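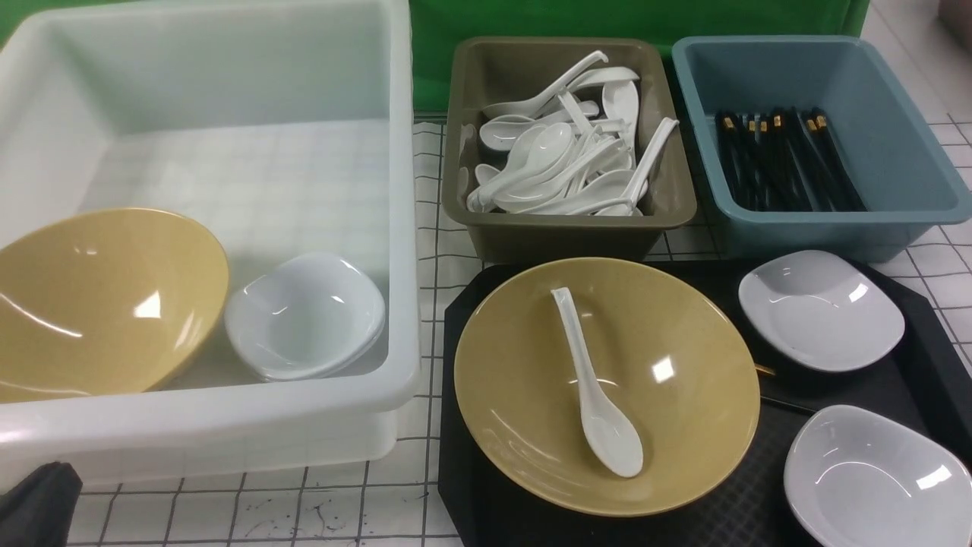 Según Britta Thiele, la palabra «incidencia» se queda corta: un brazo que sigue cerrando la pinza después de recibir la orden de parada tiene un fallo de seguridad, y así debería constar en el parte. Vuvent prefiere hablar de «comportamiento no previsto» y mantiene que su sistema de recogida de vajilla estará en los comedores de Trorkville en septiembre.

El fallo se produjo el 17 de agosto de 2020, en una prueba en la que el robot debía retirar cuencos, platillos, cucharas y palillos de una bandeja y repartirlos en sus recipientes. La parada de emergencia tardó 9 segundos en surtir efecto. En ese tiempo el brazo partió un cuenco y golpeó en la muñeca a un operario, que fue atendido y volvió al trabajo.

La empresa atribuye el retraso a una actualización del programa de control, instalada 12 días antes. Lo que no explica es por qué se siguió trabajando con ella. El registro interno, al que ha tenido acceso esta redacción, recoge 132 ciclos completados con la nueva versión y ninguna comprobación del botón de parada.

«El sistema es seguro y lo era también ese día», declaró Parviz Nouri en nombre de Vuvent. Preguntado por los 9 segundos, respondió que la cifra «requiere contexto» y no lo aportó.

Vuvent ha vuelto a la versión anterior y anuncia otras 30 pruebas antes de la entrega. Las hará su propio personal, en sus propias instalaciones, y de momento no piensa publicar los resultados. Tampoco ha aclarado si la velocidad del brazo se reducirá cuando haya alguien al lado.

El contrato con Trorkville sigue en vigor. El ayuntamiento dice estar a la espera de un informe para el que no hay fecha.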